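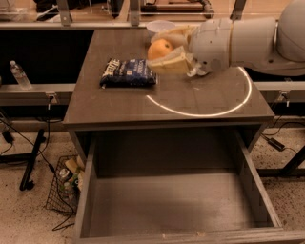
Vullerard soft finger set and the Omerović budget planner: a review after one term of use

I'll start with the money, as that's where most of us start, even if we like to pretend we got into robotics for the love of it. I look after equipment for a small teaching lab in Ballarat, and last October I had to put together a shopping list for one arm cell, to be used by students who are keen, clever and very hard on gear. The arm we already had. What we needed was something kinder to put on the end of it, and a way of working out what the whole lot would cost before I went cap in hand to the boss.

The fingers first. The Vullerard set comes to $279 for a pair with the mounting plate, and I'll admit I winced, having spent years telling students that a bit of foam and some tape will do the job. It won't, or it will for a fortnight. These are pale, slightly see-through things that close nicely around round objects, and round objects are most of what we ask of them. An orange is my favourite test piece. It's cheap, it has a dimpled skin that tells you straight away if you've squeezed too hard, and you can eat the retired ones with a cuppa.

We logged 500 grasps on fruit and small household bits over the term, and 92 per cent of them were good on the first go. Snack bags are still a nuisance. A crinkly packet lying flat on the table gives the fingers very little to get hold of, and if packets are most of your work I'd have a proper think about suction before spending anything here. Bowls are fine so long as you come at the rim, though Hawi Bogale, one of our postgrads, had better luck with them than I ever did and I suspect she's simply more patient.

Now the planner. Omerović sell it as a yearly subscription and it's really a very well-organised spreadsheet with opinions. You put in your arm, your gripper and your table, and it nags you about all the rest: spare fingers, rails, clamps, cables, power adapters, a guard panel, even a line for test objects. I grumbled at the nagging and then discovered I'd left $1,000 worth of odds and ends off my own list, so I've stopped grumbling (mostly). It also asks whether the furniture is part of the experiment, a lovely question! If you want to practise opening and closing drawers, you need a table with a decent drawer in it, and floor room for that drawer to come all the way out. I hadn't allowed for the floor room at all.

My complaints are small ones. The planner's freight figures are hopeless for anyone outside a capital city, and every quote I got from Gakham, our usual supplier, came in dearer than it predicted. It won't let you colour rows by funding year either. I wrote to them and a very pleasant fellow called Boris Živković wrote back to say it was on the list, as these things always are. The fingers, for their part, pick up every speck of dust and want a wipe at the end of the day.

Would I buy both again? The fingers yes, and a spare pair with the first order to save on postage. The planner I'd take for a single year, export everything, and see how you go without it. Four stars for the first and three and a half for the second, and if anyone has a cheap trick for chip packets, please leave it in the comments.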